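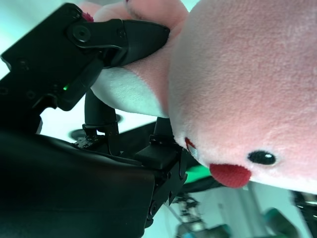 Figure 4. Gripper closed on a plush toy, wrist camera view. The green light on the gripper body is lit.

Section 4: Soft Object Practice

Use this section after your team has finished the block exercises in Section 3. It covers picking up a plush toy, carrying it, and setting it down again. Two students are needed at each station: one to drive and one to stay at the stop button.

Before you start

1. Check that the arm is bolted down and that the cables run behind the base.
2. Turn on the controller and wait for the Totik start page to load.
3. Open the wrist camera window. Drag it to the left side of the screen so that it does not cover the force readout.
4. Load the profile named SOFT. Do not use BLOCK. The two profiles look alike in the menu, and BLOCK closes with far more force.
5. Press the stop button once to test it, then release it and clear the message.

CAUTION: Keep hands, sleeves and lanyards away from the fingers whenever the controller is on. Do not straighten a toy by hand while the driver has control. Ask the driver to back off and let go of the controls first.

Picking up the toy

1. Lay the toy on the table within reach of the arm. Any position is fine for practice. For scored runs, see Section 6.
2. Move the arm above the toy at travel speed, then switch to slow.
3. Choose a place to grip. A limb is a good first choice, as in Figure 4, where the jaw is pressing a crease into the pink fabric. Large round heads tend to roll away from the fingers.
4. Turn the wrist until the fingers sit on either side of the part you chose. The camera turns with the wrist, so the picture may end up at a steep angle. Steer by the fingers and ignore which way the table seems to tilt.
5. Close the gripper in small steps. Stop when the fabric starts to fold.
6. Wait 2 seconds, then lift slowly.

Note: A big toy can fill most of the camera view and hide the table. When that happens, the second student calls out the height from the side.

Note: Avoid gripping at an eye, a beak or any stitched-on felt piece. These come loose after repeated use. Torben Petersen keeps a sewing kit in the club cabinet for repairs.

Setting it down

1. Move to the drop area at slow speed.
2. Lower until the toy touches the table.
3. Open the gripper all the way before raising the arm. If fabric is caught in a finger joint, press stop, turn the controller off, and free it by hand.
4. Write the result on the run sheet. Record drops too.

Each driver does 20 picks before changing seats. A team that reaches 200 logged picks may sign up for the December meet at Clinau. Give finished run sheets to Mayuree Chuensuk.

If something goes wrong

Toy slips during the lift: Lower it, open, and grip closer to the body. Add one step of force. Do not add more than one step at a time.

Gripper does not open: Press stop and turn the controller off. Tell Panya Luangrath before trying again. Do not pry the fingers apart.

Camera picture freezes: Stop moving. Close the camera window and open it again. If it freezes a second time, reseat the cable at the controller end.

Fuzz in the joints: Turn the power off and use the soft brush. Do not use compressed air.

Section last changed: Sunday, September 2, 2018
Stuvgate Robotics Club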